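# Chapter 4: Showing by Hand

Suppose you want to teach a friend to fold a napkin into a swan. You could write out every crease, with angles and lengths, and post the instructions. Or you could sit down beside them and fold one. Almost everyone picks the second way, and this chapter is about doing the same for a robot!

In Chapter 3 we wrote our motions as lists of positions. That worked nicely for the Metness sorting arm, where every box arrived in the same spot and had the same six sides. Then we moved the conveyor by the width of a thumb and the whole program fell to pieces. We'll now throw most of that list away and start from a person's own movements, recorded as they happen.

There are two main ways of giving a **demonstration**, the word we shall use for one complete showing of a task. In the first, you drive the robot from a distance with a joystick, a pair of handles or a smaller copy of the arm. This is **remote control**, or teleoperation, and its great strength is that whatever you record, the robot can certainly do, for the simple reason that it has just done it. Its weakness is that it is slow and rather tiring. Students on the Busby exercises (Section 4.3) often need 90 seconds to drive an arm through a job their own hands finish in 10.

In the second way, the robot stays out of it. You pick up a tool shaped like the robot's gripper and do the job yourself, one tool in each hand if the task calls for two. A camera on the tool records what the fingers see, and the path of your hand becomes the path the robot will be asked to follow. You keep your natural speed and a good deal of your natural cleverness, and the fingers that touch the object are the sort the robot will use. 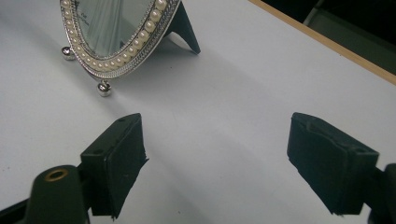
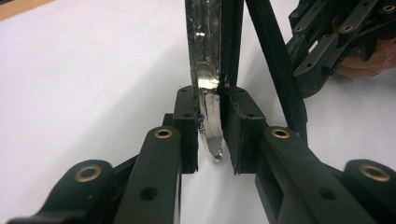
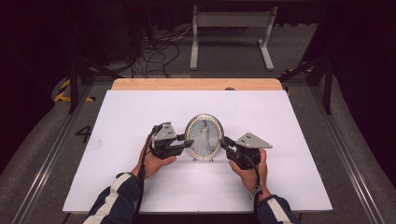
Choosing a good object to practise on is a pleasure in itself, and it deserves more thought than it usually gets. A plain cube teaches you very little, as nearly any grip on it will do. Curved edges are better, and so are things that stand up on small supports, because you have to decide where to take hold and how level to keep your hands. The oval on its two little metal feet in the last picture is a fine case: with one gripper facing each side of it, the two hands have to agree with each other before either can do much. Try something of the kind at home with two pairs of kitchen tongs and you will feel the problem in your wrists straight away.

How many demonstrations are enough? For the first Tellberg task we shall use 40, and for the second 65, and you'll see in Section 4.5 why the extra ones were worth the trouble. Variety matters as well as number. Shift the object a little between showings, turn it, begin with your hands in a new place. Keep a few of the clumsy attempts too, especially those where you wobbled and recovered, for a robot that has only ever seen perfect work has no idea what to do when its own goes astray.

One piece of mathematics will be needed along the way, the Chrysikopoulos alignment, which lets us compare two showings made at different speeds. It is much friendlier than its name, and Section 4.2 builds it up from a stretched piece of elastic. Before you turn to it, find a pencil and a mug, put the one in the other several times over, and write down everything your hand did differently from one go to the next.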